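Drallivton Fraction Tasks: README

Version 5

What is in this collection

Drallivton is a set of 1241 short classroom tasks about fractions, for students in grades three to six. Each task is one row in a table. A row has the text of the task, the expected answer, the grade, the kind of model the student is asked to use (area, number line, set, or fair share), and a short note for the teacher.

The tasks come from two older workbooks, Trorneck and Zadon, and from worksheets written by teachers in our own network. The oldest pages in Zadon are from 1953. We kept the idea of those tasks but changed the money, the measures and many of the words, because children today do not buy ribbon by the yard.
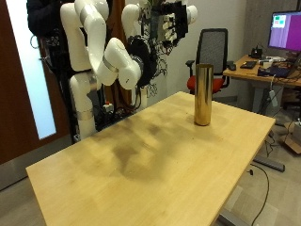
The number line tasks are fewer than we would like. In the old books almost everything is a circle cut into parts, and students who see only circles often have trouble when a fraction is bigger than one whole. We wrote 62 new number line tasks for this version, most of them for grade four.

Files

tasks.csv is the main table, one task in each row.
notes.csv has the longer teacher notes, joined by task_id.
changes.txt lists what is different from version 4.

All files are saved in UTF-8. If you open them in a spreadsheet program, please set the column "answer" to text before you import. Otherwise 3/4 can become the fourth of March or the third of April, depending on your settings, and the answer is lost. 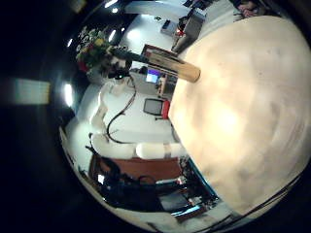
How the tasks were checked

Every task was solved by two teachers who did not write it. When their answers were different, the task was rewritten or removed. The grade was given by the Šimek scale, which looks at the size of the denominators and the number of steps. The scale does not measure how hard the text is to read, so a grade three task can still have a long sentence in it. Read it aloud first if your group has new English learners.

Known problems

Some fair share tasks accept more than one form of the answer (6/8 and 3/4). The table gives only the simplest form. An automatic checker must reduce the fraction before it compares.

Set tasks with a remainder are marked "r" in the column "flag", but this was done by hand and a few are surely missing.

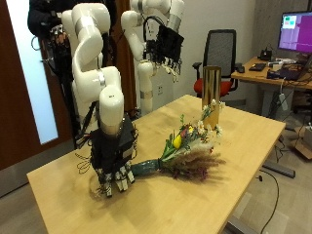 Photo: Drallivton project

Use and license

You may copy, print and change the tasks for any class, paid or free. If you publish a changed version, please give it another name and keep the task_id values, so that teachers can find the original. The scanned pages of Trorneck and Zadon are not part of this collection and we cannot send them.

Corrections are welcome at any time. Please write the task_id, the mistake, and how you would solve the task. The next version is planned for November.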